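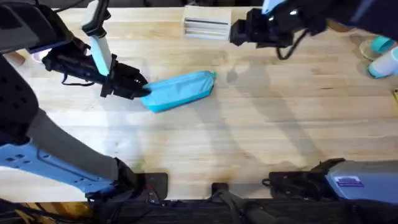 One gripper holds the end of a piece of blue fabric while the second arm waits. Cloth remains one of the harder household materials for robots.

The laundry problem

Machines have welded cars for decades. Putting away the washing is taking longer.

Oct 16, 2026

Ask people what they want a robot to do at home and laundry comes up early. Washing was automated generations ago, and so was drying. What happens between the dryer and the drawer is still done by hand in almost every house in the country, and so are most of the other small jobs that involve picking something up and putting it where it belongs.

Tanveer Shaikh has spent four years trying to change that. He runs the manipulation group at Jodham, a small company that builds software for two-armed robots and tests it on a short list of chores: folding, wiping, sorting, clearing a bench. He is careful about what he promises.

"If you give me one kind of towel, in good light, on a table I've already set up, we can do it most of the time," he says. "If you give me your laundry basket, we can't. Those are different jobs and people hear them as the same job."

The trouble is the cloth. A coffee mug is the same shape whichever way it is turned, and a robot that has found the handle can work out where the rest must be. A sleeve can be flat, twisted, bunched, inside out or rolled up in itself. Press on one end and the other end might move or might not. A gripper with two stiff fingers gets very little information back about what it has hold of, and it is easy to pick up two layers when the plan called for one.

Much of the recent progress has come from teaching by demonstration. An operator guides a pair of arms through a task, the movements and the camera views are recorded, and a model is trained to produce similar movements when it sees a similar table. Jodham collected 2000 demonstrations for its first folding model. The resulting system could fold a hand towel into quarters. It could not fold a tea towel of a slightly different weight until the group went back and recorded more.

In the company's most recent internal trial, the robot finished 84 per cent of its towel folds without a person stepping in. Shaikh is pleased with the number, though he points out that a household would not be. At that rate a modest load of washing ends with several items crumpled on the table and somebody coming over to sort them out.

Speed is the other complaint. A person folds a towel in a few seconds without looking at it. Jodham's arms take a little over a minute, and a good part of that goes to small corrections: a grasp, a lift, a pause, a second grasp a centimetre further along. Fitted sheets are not on the test list at all.

Having two arms helps. One can pin a corner while the other smooths or pulls, much as a person would. It also adds to the cost and to the number of ways two heavy objects can run into each other. In many of the group's recordings one arm does the work and the other hangs clear until it is called on, and deciding when to call on it is a research question in itself.

Prasert Kaewmanee looks at the same machines from the buyer's side. He manages operations at Prukasside, a commercial laundry that handles linen for motels and aged care homes, and in February he agreed to a trial of a sorting and folding cell supplied by an integrator called Cletetti. The cell was given face washers and nothing else.

"I wasn't after something clever," Kaewmanee says. "I wanted something I could leave alone for a shift."

He got part of the way there. The cell ran well through long stretches of identical items and stopped whenever something unexpected came down the chute, such as a sock or a washer still wet enough to cling to its neighbour. Staff learned to check the bins before loading them. Kaewmanee reckons that checking used up a fair share of the labour the cell was meant to save, and he has not decided whether to keep it beyond the trial.

What the shop floor has going for it is repetition. A commercial laundry can organise its work so that the same item turns up again and again at the same height and under the same lights. The bench can be bolted down and kept clear. Homes are arranged for the people in them, and the kitchen table that was bare at breakfast has a cup, a bottle and the mail on it by noon. Clutter that a person reaches around without thinking is something a robot has to recognise, and then either avoid or move.

Memon, a start-up that plans to lease robots to households, has taken the view that customers will put up with slow work if it happens while they are out. Its pilot machines tidy benches and load dishwashers, with a remote operator taking over when the robot gets stuck. The company has not offered folding. A spokesperson said it would be added "when it is ready" and gave no date.

Shaikh thinks remote help will be part of any home product for a good while. He expects towels and pillowcases to come first, then T-shirts, with anything that has buttons a long way behind.

His own washing, he says, was on the couch when he left for work. He would probably get to it after dinner.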